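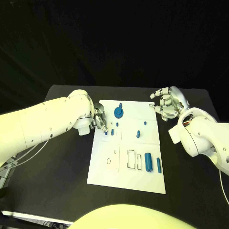
Both hands over the Grakia peg board, seen from the robot's own head.

Ok so, quick one before I lose the whole evening. Been meaning to write up the Grakia board since December. It's the insertion kit Coelho sells — white board, blue pegs and cylinders, little plates, a sheet of outlines to match. Mine came by way of Curkedau, $1,091 with shipping. The bigger set is 1,811 and no, I did not.

Setup took 40 minutes, most of it me moving the table. Black table, black curtain. Blue on white on black, nice and easy to pick out.

What it's like to use

Small pegs are the hard part. They're realy small for a full size hand, and the thumb has to come in at just the right angle or you get nothing. I like that. The easy kits got boring fast. 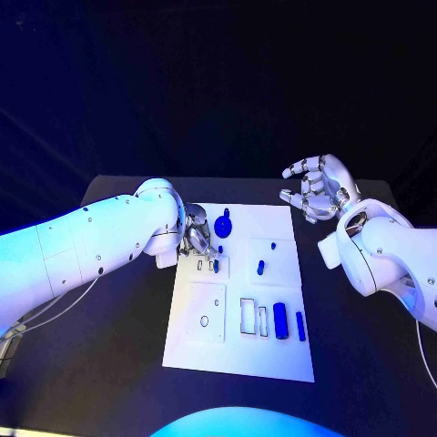 The plates

Separate pieces, so you can shuffle them around between runs. Big plus. Minus — they're white on a white board, and the edges get very faint. Would pay extra for gray ones.

Manual is 10 pages and skips the wheel piece completly. Emailed Coelho, no answer yet.
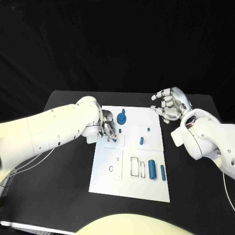 Cylinders

One thick, one thin, each with its own outline. Stand them up or lay them down, your call. Laying down is a diffrent job altogether, more wrist. I'd start upright.

Gidau does a similar board for less. Tried it at a friend's place, didn't love the pegs. Too light.
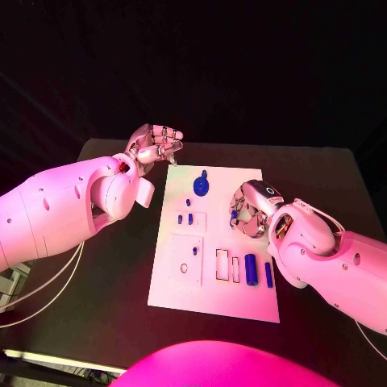 Right hand with a small blue piece, pink light on.

Keeping it? Yes. Spare pegs are sold seperately, so order a bag up front. More when I get to the wheel.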